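Talk notes, Sunday session, straight after lunch

Start with thanks to Nurhan Uysal and Rakiya Akande, who built Jernon with me. Wave at Rakiya if she's in the room!

The question: can a policy scored in simulation tell us how it will rank on the real arm? We wanted a yes so badly that we got Mathias Aebischer to set the pass mark before we ran anything. Slow down for this bit, people always ask.
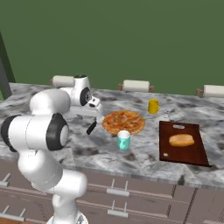
Jernon takes one kitchen task and rewrites the things that shouldn't matter: wall colour, worktop, where the spare objects stand. We made 162 kitchens this way and ran every policy in all of them. Point at the teal mug in front of the pizza, because overlaps like this are where I get really excited – the weaker policies drop down the ranking as soon as one object hides the edge of another. Then the clear glass, which you can barely make out against the marble (give them a second to find it).

Result slide. 458 real trials, and the simulated order matched the real order for all but one pair of policies. I still grin at this plot.

Be fair about the pair we got wrong. Both were trained on up to 100 demos and they were very close on the real arm too. Nevzat Bilgin thinks it's friction, I think it's lighting, and we're testing both now.

Leave the contact slide up for questions.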